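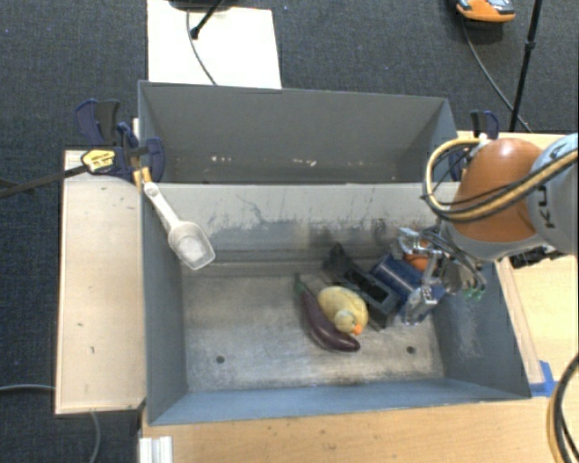

Front bin: toy eggplant, yellow duck, second bin behind.

**22 July 2023**

Mandolines, second session. The four on the bench are the Pirilell (steel frame, V blade), the Liten (plastic, V blade, cheapest), the Gajdoš (steel frame, straight blade set at a slant) and the Milholm (wood body, straight blade square to the bed, single thickness screw underneath). All four washed and dried by hand before starting. No sharpening done to any of them, they are as they came out of the box apart from last session's use.

Potatoes: 2288 g after peeling, all from the same sack. Waxy, yellow, medium. Kept in cold water and patted dry before slicing, which I didn't do last time and should have. Last time the ones that sat out got tacky and it made the Liten look worse than it is.

## Thickness

Everything set to 3 mm. The Pirilell and the Gajdoš have a dial with that number on it. The Liten has clicks with no numbers, so I counted up from closed and checked with the calipers until I got a slice that was right. The Milholm has only the screw, so the same again, and it takes patience. Quarter turns, slice, measure, quarter turn back.

Measured each slice in the middle and at both ends, calipers closed just until they touched. Potato squashes if you lean on them.

| | Setting method | Middle | Ends | Drift over the run |
|---|---|---|---|---|
| Pirilell | dial | on | slightly thin at the far end | none I could measure |
| Liten | clicks | a bit over | uneven, thick on the left | crept thicker |
| Gajdoš | dial | a bit under | even | none |
| Milholm | screw | on, once set | even | screw backed off, see below |

The Gajdoš dial reads thin. Same as last session, so it's the dial and not me. It is consistent, so it could be lived with: set it a hair past the mark and leave it. I'd still mark it down a little in the write-up, as anyone buying a dial expects the dial to be right.

The Liten flexes. If you push down in the middle of the bed the left side of the ramp drops a bit more than the right, and you get a wedge. With light pressure it mostly goes away, but with light pressure the blade skates on the first inch of a whole potato. Cutting a flat on the potato first helps a lot. Add that to the instructions for all four, it helped everywhere.

The Milholm screw loosens under vibration. I noticed the slices getting thinner past the halfway point and checked underneath, and the screw had turned. Tightened it and it turned again. A rubber washer from the plumbing drawer fixed it for the rest of the run. I don't want to count the washer run as the proper result, so there's a column for each in the loose sheets. Need to see if a second Milholm does the same thing before saying so in print.

## Waste

This is the stub that's left when you can't safely go further. Slicing with the guard on for all of these.

Worst was the Milholm, 116 g of stubs from its share of the potatoes. The guard is a flat wooden puck with short pins and it lets go of the potato early, at which point the piece rolls over and you're done. The Pirilell guard has a spring plunger that keeps feeding until there is a thin disc left, and it had hardly any waste. The Gajdoš and Liten sit between them. The Liten guard is better than I remembered. It's ugly and it rattles but the pins are long.

The stubs went into a pot for soup. They cooked at different rates, as you'd expect from odd shapes, no notes on that.

## Fennel, cabbage, tomato

Fennel: V blades did better. The straight blades pull at the core layers and you get loose petals coming off before the slice is through. The Gajdoš slant helps some. On the Milholm I had to stop and clear the throat several times.

Cabbage: quarter heads, core left in to hold it. Too wide for the Liten bed unless you cut down to eighths, and then it's fine. The Milholm is the widest and is plainly made for this. Long even shreds, quick work, very little dust of tiny bits at the bottom of the bowl. If we do a kraut piece later this is the one to use. Also the only one where I stopped thinking about the tool.

Tomato: the test that sorts sharp from not sharp. One ripe tomato each, no guard on the Milholm because the puck crushes it (cut glove worn). Best result was 19 clean slices from one tomato on the Pirilell, skin cut through on every one. The Gajdoš was close behind it. The Liten tore the skin on the way in, then cut all right. The Milholm pushed the tomato ahead of the blade and made a mess.

I'm not sure the tomato is fair to the Milholm – a square blade on a wood bed isn't for tomatoes and the leaflet in the box doesn't say it is. But people will try it. Keep the test in and say what the tool is for.

## Carrot sticks

Julienne inserts on the Pirilell and Liten only. The Gajdoš has one sold separately which we haven't got. The Milholm has none.

Pirilell: teeth come up with a lever on the side. Clean, square sticks. The lever is stiff when wet and my thumb slipped off it twice. Dried it with a towel and it was fine after that.

Liten: the comb drops into a slot and has to be pushed until it clicks. I ran the first carrot with it not clicked in and got half sticks, half ribbons still joined along one side. Once seated it worked. The trouble is you can't easily tell by looking if it's seated. A dab of paint on the comb would do it.

Carrots need a lot of force on both. Thick end first is easier, then turn it around. Going thin end first the carrot bends and the cut wanders.

## Feet and handle

Tried each one three ways: flat over a bowl, legs out on the counter, and held at an angle with the end against a board.

- Pirilell: legs fold out, wide rubber feet, stayed put on wet stone. Heavy. The hooks for a bowl only suit a wide bowl.
- Liten: no legs. Notches underneath for a bowl rim, and they fit most bowls here. Slides on a wet counter.
- Gajdoš: legs good, feet hard plastic, slid a little. A damp cloth under the feet stopped it.
- Milholm: no legs or notches, meant to lie across a crock. Across the big crock it's steady. On anything else you are holding it.

Handle on the Gajdoš gets slippery with starch on it. The others were all right.

## Cleaning

Rinsed straight away this time. Left over from last session's notes: dried potato starch under the Liten ramp had to be picked out with a toothpick. Rinsed right after use it came off with a spray and a brush.

The Pirilell has a gap behind the blade where fennel fronds collect. Brush from the back, away from the edge. The Gajdoš blade comes out with two screws and is the easiest to get properly clean, but then it's a bare blade in a sink, and the screws are small. I put a white saucer next to the sink for them.

Milholm: wiped, not soaked. Wood had darkened along the throat where the cabbage juice sat. Stood it on edge to dry and will oil it once it's dry all the way through. The grain has come up a bit near the blade. Feel that again next session and see if it catches.

## Edges after use

Looked at all four blades under the loupe.

Pirilell, no change. Gajdoš, no change. The Liten has a small bright spot near the point of the V which might be a rolled edge or might be how it was ground, I don't have a note from when it was new. Should have looked at them all new. If we get replacement samples, loupe first, then slice.

Milholm has a burr along the whole back side. I'm fairly sure it was there from the start and it would account for the tomato. It's a plain flat blade and would take a stone easily. Plan is to leave this one alone until the out-of-box tests are finished, then take it off, hone it, and rerun tomato and fennel only.

## Where it stands

Pirilell first for general use, nothing today changed that. Gajdoš second, and if the dial read true it would be very close. The Liten is good for the price as long as the person using it cuts a flat and doesn't lean on it. Milholm gets its own box on the page as a cabbage cutter, and I wouldn't rank it against the other three.

One thing against the Pirilell that I keep forgetting to write down: it doesn't fit in a drawer. The legs fold but the guard doesn't stow on the body, so that's two things to store and one of them is all pins. The Liten guard clips over the blade and the whole thing goes in a drawer flat.

## To do

- Second Milholm, check the screw
- Gajdoš julienne insert, order or drop it from the table
- Zucchini and onion, all four, same day
- Weigh the Pirilell and Liten stubs separately, I tipped them in together today
- New cut glove, the left one has a pulled thread at the index finger
- Photograph the slices against the dark board before they go in the water
- Oil the Milholm

The gratin from the good slices is in the walk-in, second shelf, covered. Needs eating by Monday.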